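Parenting > Toddlers and preschoolers > List archive
3 min read

From: Maxine Trevaskis
To: Vemham Parents list
Subject: Re: Moving from a crib to a bed with a new baby coming

Noémie Lavoie wrote:
> Our son is 2 and we have a baby due in September. We need the crib
> back. Do we move him now, or wait until the baby is here and let the
> baby sleep in the bassinet for a while? He has never climbed out. He
> does like the crib and I feel bad taking it from him. My mother says
> do it now, my sister says buy a second crib and forget about it.

Noémie, we did this last year with our older one and I would move him now. If you wait until the baby comes, he has two things to get used to in the same week. If you do it this early he will have slept in the bed all summer, and by the time the crib has a baby in it he may not think of it as his.

We put the new mattress on the floor next to the crib and left both in the room for the first few nights. She could pick. She picked the crib four times and then the bed, and after that she didn't ask for the crib again. I took it apart while she was at my mother's and stored it in the basement so there was a gap before the baby used it.
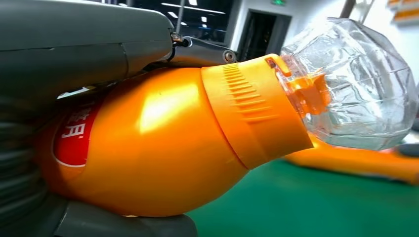 The part I would plan for is the getting up. Ours found out on the third night that she could open the door, and for a while she came out over and over. We walked her back each time, said the same short sentence and left. Keep it boring. Go through the room first at his height, too. Anything he can reach at 5 in the morning he will reach, and a shiny orange plastic bottle is as good as a toy to a child that age, whatever is in it. We moved all the diaper supplies to a high shelf and anchored the dresser to the wall. The bed rail was a Hostier one and fit fine, but check the mattress thickness before you order, as ours only just cleared the minimum.

On naps, we kept them in the crib until she was sleeping well in the bed at night. Other people on this list have said to switch both at once. I don't think it matters much as long as you pick one and stay with it.

As for a second crib, we priced it. The one we liked at Sandhu was more than the bed and mattress together, and we would have been making the same move a year later anyway.
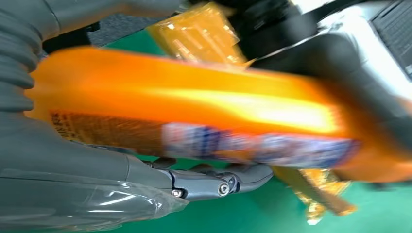

Adesuwa Haruna wrote to me off list that she would wait if he isn't climbing, and asked me to pass it along. Her son moved at 2 and a half and was up for hours most nights, so they put the crib back for three months and tried again with no trouble. She says putting it back was the best thing they did and he didn't treat it as a step down. She also borrowed a crib for the baby, so ask here before you buy anything.

I still lean toward now, but I would keep the crib parts where you can get at them until the end of the summer. If he is miserable after 2 weeks, you have time to go back.

A note for everyone from the swap page, copied below.

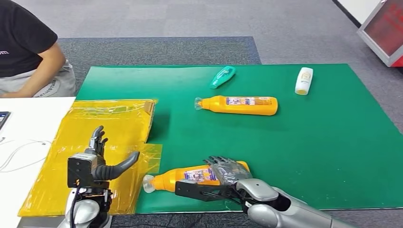 Vemham, 5/26/25

The bedding swap is in the upstairs room at the library this time. Bring clean toddler sheets, rails and sleep sacks. Please leave crib mattresses at home, we can't take them. Minttu Vainio has the list of what people are looking for. If you have a toddler bed to lend, send her the size and whether you have all the hardware.

Maxine

Contact the list owner | © Vemham Parents | Back to top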